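Notebook, September, bathroom tasks

Back on the remote-control demos today. I'm picking up from where the kitchen set stopped, so same controller, same two-button clutch, new room. The room loads in a couple of seconds now that I threw out the old lighting setup (soft and flat is fine for this, I don't need drama in a bathroom). The first job was finding a start pose for the base that gives me a straight run at the sink and still leaves space to back off toward the door. I drove it up and down the planks for most of an hour before I was happy!

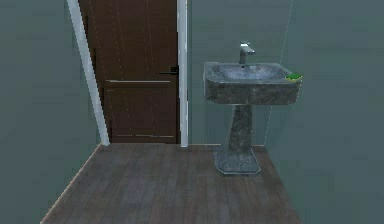 Boris Hodžić
Teleoperation and demos, Skotum project

Task one is "pick up the green thing from the sink and bring it to me." I keep calling it soap, Zlatko keeps calling it the sponge, and the label file has both, so let's please settle on one before anybody trains on it. It sits way over on the right-hand rim, and coming at it from straight above means the wrist has to roll more than I like. My first tries all went the same way: fingers down, nudge, green thing over the side and onto the floor. Coming in low from the front and a bit to the left works much better. I close slowly, wait a beat, then lift. If you're taking over from me, don't skip the wait. The policy copies everything, including your impatience.

Also, watch the faucet. The collision shape on it is fatter than it looks, and I bumped it twice with the forearm while my eyes were on the fingers. I've asked for a tighter mesh from Sugawara (our asset builder, for anyone new), and until that lands I'm throwing away any demo with a faucet contact in it.

Count for the sink task at lunch: 30 kept, and a pile of rejects I didn't bother to number. The target is 200 per task, so I have a long way to go. Median length of the kept ones is 698 steps, and that's too slow. Most of it is me hovering. I tried turning the hand-to-arm scaling up to 3 and it got faster but jittery, so I put it back where it was and will just have to get better at driving.

After lunch I moved over to the toilet side of the room, with the camera pulled up a little higher so I could see across the tank top.

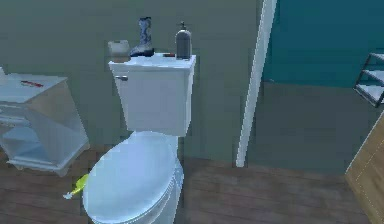

Clutter is the whole point of this one. The task is to take the gray pump bottle off the tank and put it down on the white table, and the direct path goes right over the boot. It's a tall boot. I clipped it on my very first pass and had to reset. What I do now is lift straight up until I'm well clear, swing across in front, and come down toward the near edge of the table, where there's free space. Going behind is hopeless, the elbow ends up in the wall every time.

The grasp itself is easy, much easier than the sink. I grab the body and stay off the nozzle. The little red item next to the bottle is the annoying part, because my left finger drags it along if I open too wide. I've started opening only as far as I need and that seems to help, though I want Zlatko Softić to replay a few and tell me if the finger really stays off it. From the headset view I can't judge that gap at all.

Playback in Nilura is fine except that the gripper state lags the arm by a frame or so. Somebody said it's the Emico driver buffering. Could be. I haven't looked yet, and for slow tasks like these I doubt it hurts, but write it down in the run notes if you see it too.

For tomorrow: shuffle the tank objects between resets (keep the boot in, it makes for good detours), redo the sink start pose a touch farther left, and ask Zlatko for two hours of driving so that the data isn't all my bad habits. The yellow-green thing on the floor by the bowl stays out of the task list until I can reach down there without scraping the table.

Stopped at 5:40, wrists sore.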